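Budgeting for Hand-Held Grippers: What the Spreadsheet Missed

Posted March 3, 2023 by Lachlan Shearer
7 min read | 11 shares

I spent most of the winter planning an equipment purchase for our folding work, and a few people have asked for the numbers. I can't publish the supplier quotes. I can publish how the budget was put together, where it was wrong, and what I would put in the first draft next time.

Some context for readers who came in from the bearing posts. Edden is a small project. We want an arm that can handle laundry well enough to be useful, and to get there we need a lot of recordings of people doing the same jobs with a two-finger gripper in each hand. The arm itself was bought last June and is not part of this budget. Everything below concerns the hand-held side.

The unit of purchase is the pair. This sounds obvious, and I still got it wrong. My first sheet had a line for grippers, priced per unit, and a line for spares, also priced per unit. Folding a pair of jeans takes both hands, so one dead gripper stops the session just as completely as two dead grippers. The correct line is "working pairs available on a given morning," and you work back from there to units. For us that meant keeping one left and one right on the shelf for every two pairs in use. It raised the hardware line by a quarter of what I had written down.

We looked at two sources. Sellimar sells a finished unit, calibrated, with a warranty and a repair turnaround they will put in writing. Moffat sells a kit: printed parts, a board, fasteners, and a set of drawings that are mostly right. The Moffat kit is cheaper by $631 a pair. I wrote that figure on the whiteboard and for two weeks treated it as the answer.

Then I timed an assembly. Eleven hours for the first pair, including a reprint of one bracket and a cable I had routed on the wrong side. The second pair went faster. Even so, once I charged my own hours at the rate I charge everyone else's, the saving on the first pair was gone and the saving on later pairs was modest. If you have a student who needs the practice, the kit is a fair choice. We have no student.

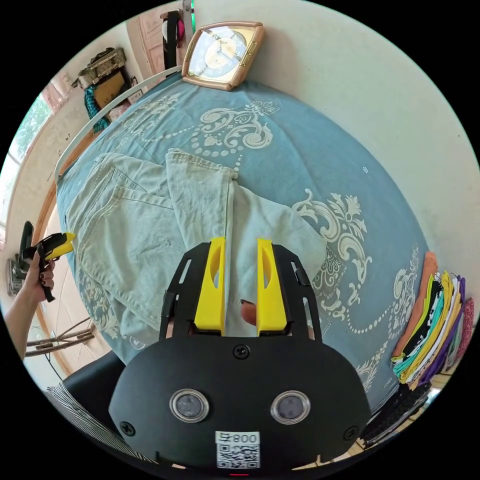
Fingers are the consumable, and they need their own line. I had them under "misc." Printed fingers wear at the tip, and denim wears them faster than anything else we handle. Waistbands and hems are thick, people press harder to get hold of them, and the contact surface polishes until it slips. T-shirts are easy on fingers. Towels are in between. If your task list is heavy on jeans, price for jeans. We now order fingers in bags and swap them on a schedule, whether they look worn or not, and the swap date goes in the session log. Before we did that, we had a stretch of recordings in which grip force crept upward over several days and no one could say when it had started.

The next item is space. I had budgeted for a bench. A bench is fine for cups and boxes. For clothes you want a surface the size of a bed, and the cheapest thing that size is a bed. Recording in ordinary homes also gives you the variety you would otherwise pay to stage: different bedspreads, different light, different things on the walls. Our home sessions in Arkovville cost less per usable hour than the bench sessions did, even after travel and a fee to the household. The fee should be its own line. Do not bury it in travel, or you will end up arguing with yourself about mileage.

Storage was the line I underestimated most. Two grippers, each writing video plus motion and finger opening, fill a drive sooner than you expect. I had sized storage from the length of finished clips. You need to size it from raw recording time, then double it for the backup, then add whatever you keep while someone checks the files. We now own a drive for each kit bag and a dock at the office. The dock was not in the first budget. Neither was the evening I spent finding out that the old one could not keep up.

Time is the last piece, and I count it as equipment cost because it scales the same way. A home session that yields a few hours of recording takes most of a day. There is packing, driving, setting up, showing people how to hold the grippers so the fingers meet the cloth squarely, charging, copying and packing again. Plan on new operators being slow. Folding with two plastic fingers per hand is awkward at first -- people want to let go and use their thumbs -- and the early recordings are mainly useful to the operator.

So the revised sheet has these lines, in the order they should be decided:

Task list, with the share of each garment type
Working pairs needed per morning
Spare units, left and right
Fingers and fasteners
Household fees
Travel
Storage, raw plus backup
Operator training hours
Repair, in hours if kit or in dollars if finished

The first line drives all the others. I had started with hardware, because hardware has a price on a web page and the task list requires a decision.

We went with Sellimar for the pairs that travel and kept the two Moffat pairs for the office, where I can get at them with a screwdriver. Mixed hardware has a cost too. The finger mounts differ, so there are two kinds of spare fingers to stock, and the bags must be labeled. I would still do it this way at our size. At double our size I would pick one and stop.

One warning on contingency. I set ours as a flat share of hardware, as most templates do. Hardware was the part of the budget that behaved. The overruns were in hours and storage, and a contingency sized on hardware came nowhere near covering them. The next one will be sized on session days.

I am up to 95 session days in the plan for this year. Finger orders are in through the first half. The drive order is still waiting on a quote.

2 comments

tmk_fixtures
Did you look at molded fingers? Higher up front, but we got much longer life out of ours on canvas.

Lachlan Shearer
Priced them once. The tooling only pays off if the design is frozen, and ours changed twice over the winter. I'll look again after the next revision.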